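Trovbridge Town Talk > Local Issues > After the market street trouble: what did the inquiry tell us?

fencepost_ed
I read all 27 pages of the report on the market street disturbance last night so you don't have to. You're welcome. Short version: everybody regrets everything, the two sides of the street should talk more, and the council will "strengthen early warning." That last bit gets one paragraph. The section on the new parking signs gets four pages.

What I wanted to know was who heard what beforehand. The stallholders' dispute over the Rimura lot had been running since winter. There were letters. My own aunt wrote one, and she doesn't write to anybody.

mill_lane_mo
Your aunt wrote to the paper about my hedge, Ed.

But yes. There were 258 signatures on the petition asking for a mediator, and the report mentions it in a footnote. A footnote! Then 19 shopfronts get smashed and all of a sudden there's money for a dialogue program with its own logo.

quietcorner
I'll be the unpopular one. I thought the report was fair. It wasn't written to hang anyone. My shop is on the Balogun side, I lost both front windows, and what I want is for people to come back and buy things. Every time this gets dug up again I have a slow weekend.

fencepost_ed
Nobody's asking to hang anyone. I'm asking why two officers were on duty in the whole district that evening when the district office had been told to expect a crowd. Page 14. It's right there, and then the next sentence is about lighting.

quietcorner
The lighting was bad, though.

mill_lane_mo
The lighting has been bad since I was at school.

harrow_and_daughter
Went to the public meeting at the Fulletti hall, for those who missed it. Unnur Þrastardóttir chaired, the mediator they finally brought in. I went in expecting soft music and sticky notes. There were sticky notes. But she did get the deputy from the district office to admit that the petition had sat in a tray for most of the spring, and he said it out loud with a microphone in his hand, so I'm calling that progress.
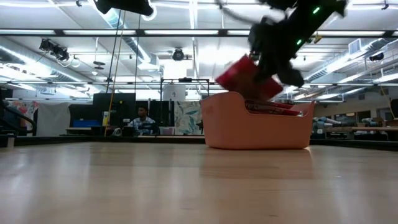 She also asked each side to say what they thought the other side wanted. It was painful. The Rimura lot people thought the shopkeepers wanted them gone. The shopkeepers thought the lot people wanted their rent frozen forever. Both wrong, as far as I could tell. Mostly they all want the drain fixed.

fencepost_ed
OK, the tray thing is news to me. Is that going in the minutes?

harrow_and_daughter
She said yes. He looked like a man hoping for a fire drill.

oldbridge77
Meetings are cheap. I've lived here through three of these reports now and they could swap the covers. Fighting stops, schools open again, someone important shakes hands with two old men from either side, and the people who did the smashing go home. Has a single person been charged?

mill_lane_mo
Four, according to the report. One of them for stealing a bench.

oldbridge77
I stand corrected. The bench has had justice.

quietcorner
See, this is what I mean. You joke, but the compensation office has been decent to us. Forms came back in under a month. The woman at the desk even phoned when I'd left a box blank. Some things did get done and I'd like that said once in this thread.

fencepost_ed
Said. Noted. I mean it, I'm glad about the windows. I still think paying for glass is the easy part, and if the district had answered one letter you'd have your old windows and a busier June.

quietcorner
The old windows leaked. But fine.

oldbridge77
Who picks the people for this dialogue program? If it's the same names as last time I'll save us all an evening.

harrow_and_daughter
You can put your own name down at the library until the end of the month. There was plenty of room on the sheet when I looked. Þrastardóttir said she'd prefer people who are annoyed.

mill_lane_mo
Then Ed's a lock.

fencepost_ed
I'll sign if oldbridge77 does.

oldbridge77
What time does the library close?

harrow_and_daughter
Six. Bring a pen, theirs is on a string and doesn't reach.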